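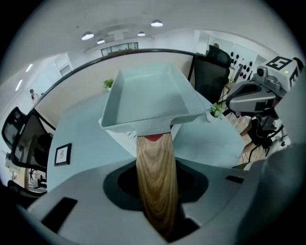

Photo: Lacey Yeoman

How to check a penny stock for dilution before you buy

By Efraín Agudelo

Quick one. Got asked this a lot in August so writing it down once. You need the company's latest quarterly report, a calculator and maybe half an hour. Coffee optional.

I'm using Pedavetti as the worked case. Small packaging outfit, trades over the counter, I own 1075 shares. Not a tip.

Step 1. Get the share count

Cover page of the quarterly report. There's a line for shares outstanding as of a date. Use that one, not the number on your broker's quote page, those can be months old. Pedavetti: 217 million.

Write down the date too. You'll want it in step 4.

Step 2. Find the warrants and options

Search the PDF for "warrants". Usually a table in the notes. You want how many, the exercise price, and when they expire. Pedavetti has 17 million warrants. Exercise price under the current share price = count them all. Way above = put them on a second line and move on.

Same again for "options". Sometimes they're in the same note, sometimes buried in stock compensation.

Step 3. Convertible notes. The big one

Search "convertible". Then read the whole paragraph, slowly. What you're looking for is the conversion price. Two kinds:

Fixed price. Fine. Divide the amount owed by the price, that's your new shares. Add them.

Discount to market. Something like "a 40 percent discount to the lowest closing price". Lower the stock goes, the more shares the lender gets. Run it at today's price, then again at half of todays price. If the second number scares you, good, thats the point of doing it.

Don't forget accrued interest, it often converts too. Leanne Mottram caught me on that last time, thanks Leanne.

Step 4. Subsequent events

Last note, right at the back. Shares issued after the quarter closed show up here. Check against the cover page date so you don't add the same shares twice. I have done this. Annoying.

Step 5. Add it up

Outstanding + warrants + options + note shares. Divide your own holding by the old total, then by the new one. Gap between them is what you stand to lose.

Also look at authorized shares on the balance sheet. If the new total is bumping up agianst it, expect a vote to raise the limit, or a reverse split.

If the filing is late

Skip the stock till it shows up. I waited on Banetti's and was glad I did.

Kimutai Nyanda asked for a spreadsheet version. Working on it. Preferred stock gets its own page, too long for here.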